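Ticket 1445: Arm stops over practice table, staff cannot continue the training
Site: Eltcombe, canteen kitchen
Product: Tutetti table cell, control software Nevico
Opened by: Ľubomír Rusnák, kitchen shift lead
Date opened: 29 December 2025
Priority: medium

When the arm goes to pick near the plate, it sometimes stops and the panel shows "target not confirmed". It then waits for a person to press Continue. I attach two pictures, one of the table and one from the wrist camera.

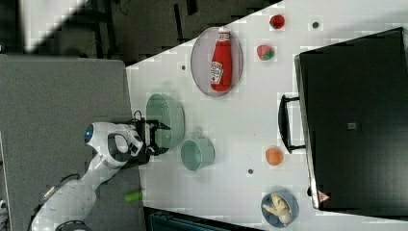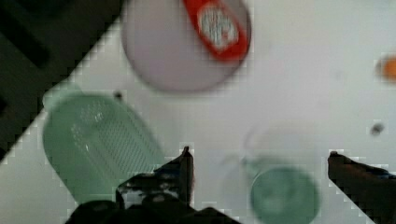 Practice table with the plate and the red item on it. The second picture is from the wrist camera.

Details
The stop does not come every time. In the last session we had it 17 times. The stop is always in the same part of the job, before the gripper closes. I can see that the wrist picture is soft and has small blocks along the dark edges. I do not know if this is the cause or if it was always so.

What I tried
Restarted Nevico. No change.
Cleaned the camera cover with the dry cloth from the service box. No change, or very little.
Asked the evening shift to run the same job. They have the same stop.
Changed the wait time from 2 seconds to the longest setting. The arm waits longer and then it stops anyway.

Why this matters for us
Since August, three of my colleagues learn to work beside the arm. Before, they put out and cleared the trays by hand. Now one person should watch the arm and prepare the next table at the same time. With these stops the person cannot leave the panel, so the second part of the work goes to somebody else, and this person already has the dishes. Two colleagues told me they feel they are serving the machine. I would like to give them a correct answer when they ask how long it will be like this.

Reply from support (Gape service desk)
Thank you for the clear report. Please open Nevico, go to Camera, then Stream, and send us the value for "bitrate limit". Please do not change it yet.

Reply from Ľubomír Rusnák
The value is 1000. The colleague who made the first installation does not remember setting it.

Reply from support
This is lower than we use for a wrist camera. Set it to automatic, restart the stream only, and run the same job one full shift. Please write down each stop with the time.

Reply from Ľubomír Rusnák
Changed before the morning shift. I will send the list when the shift is over. Please keep the ticket open.

Status: waiting for customer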